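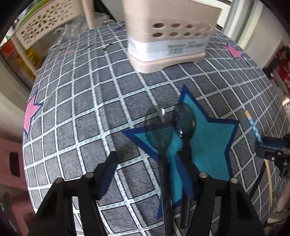

¿Dónde conviene dejar las gafas de sol al llegar a casa? En un sitio fijo, siempre el mismo y a la vista, mejor si es una cesta pequeña sobre la mesa que más se usa.

Buscar

COMUNICADO DE PRENSA – 6/9/25

Stovus presenta Rostora, su nueva colección para poner orden en las mesas de casa

Con la vuelta de las vacaciones vuelven también las mesas llenas: las gafas, las llaves, los lápices de los niños, el recibo que alguien dejó para luego. En Stovus llevamos 15 años entrando en las casas de nuestros clientes con mucho cariño y bastante curiosidad, y nos hace mucha ilusión presentar por fin Rostora, una colección de 13 piezas sencillas para esos objetos menudos que se usan a diario y que nunca acaban de tener su lugar.

La colección incluye cestas de plástico en cuatro tamaños, estanterías bajas, taburetes ligeros que se pueden llevar de una habitación a otra y manteles de tela con dibujos alegres, pensados para mesas redondas y rectangulares. Las cestas se lavan con agua y jabón y se apilan cuando no hacen falta – un detalle que nos pidieron muchas familias con cocinas pequeñas, y que nos costó más de una tarde de pruebas.

Antes del lanzamiento preguntamos a 700 hogares qué es lo que más se les pierde sin salir de casa. Las gafas de sol quedaron en primer lugar, por delante de las llaves y del mando de la televisión. De ahí salió la cesta más baja de la serie, en la que cabe lo justo y donde todo se ve de un vistazo.

Los manteles son obra del taller textil Ekpo, con el que colaboramos por primera vez y con el que esperamos seguir trabajando muchos años.

Rostora ya se puede encontrar en las tiendas Stovus de Vuston y llegará en octubre al resto de nuestros puntos de venta. Los medios que deseen recibir el catálogo pueden solicitarlo al departamento de comunicación de Stovus.

Compartir 15 · Comentarios 4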